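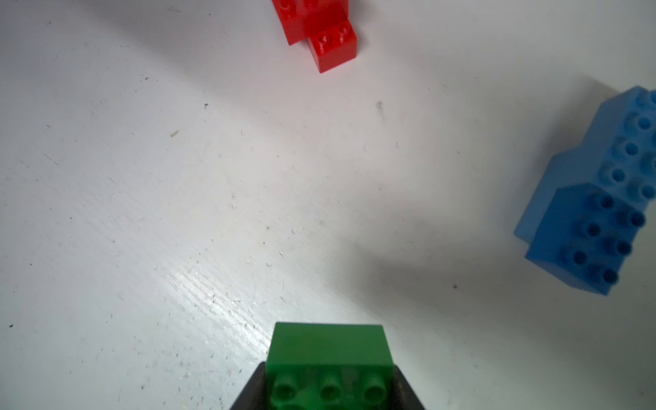

Green brick in the gripper

From: Keith Paewai
To: walks-and-routes list
Subject: Re: Rutherford to Ketley, ferry leg and huts

Replying to Heather's points in order.

Heather Faulkner wrote:
> Does the Lodness ferry still connect with the
> afternoon bus at Ketley? The printed timetable
> has a 14 minute gap, the website has 4.
> Also, is the Mirkberg hut booked by the bunk
> or by the room?

The website is correct from June. The ferry berths at 3.46 pm and the bus leaves the upper stop at 3.50. With a full pack the ramp takes longer than that, so plan on the later bus or phone the depot before boarding and ask them to hold it.

Mirkberg is by the bunk: 20 bunks, $80 a night with the evening meal, tea and porridge included. The drying room is locked at 9 pm. Fuel canisters are not sold there. The Rutherford store stocks the screw-thread type only.

The track between the hut and Lodness has been rerouted on the harbour side. Older GPS files still show the line through the gully, where the footbridge has been removed. Use the orange markers.

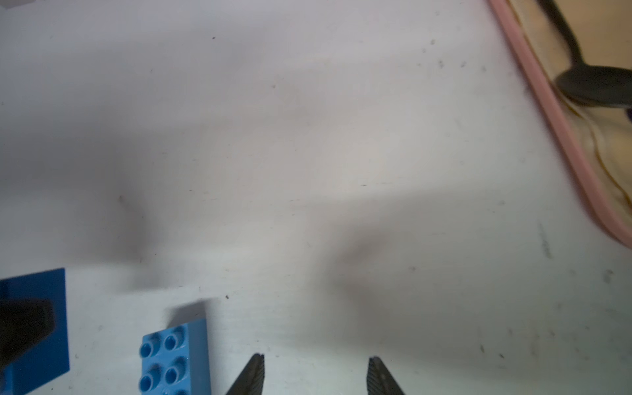
Digby Sutcliffe reports that the depot no longer answers after 3 pm, and that he had to ring from Rutherford in the morning to get the bus held. He also found the reroute slower than the old line, mostly on the clay section above the harbour.

I'll add the depot hours to the route notes. Heather, send me your GPS file if you want the gully section replaced.

Keith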